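Kereama are back, and I can't stop playing the new one

I first heard Kereama in the back room of a pub in Kestside, when the four of them were sharing two microphones and the singer kept apologising to the bar staff for the noise.
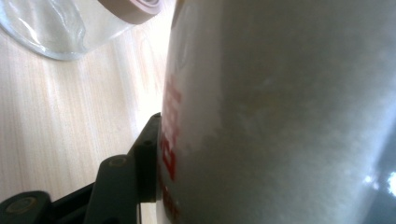 I bought the demo that night and played it until my flatmate begged me to stop. So you can imagine how I felt when the new album, Drilwood, landed in my inbox last week - I cancelled dinner and put the kettle on!

It's 26 minutes long, which is cheeky for a full-price record, but I didn't feel short-changed. The opener is all handclaps and shouting (very much the band I remember) and then track 5, Stunitz, slows right down and lets that lovely cracked voice do the work. I had a bit of a cry on the bus, if you must know.

Are there duds? Well, the second single still does nothing for me, and somebody has let the drummer near a drum machine. I've skipped it every time since the first listen.

They're touring in July and I've already got my ticket. If they play the old demo songs I'll be down the front, singing all the wrong words - come and say hello.

Last updated: January 7, 2026

Contact us | Copyright 2026, all rights reserved | Back to top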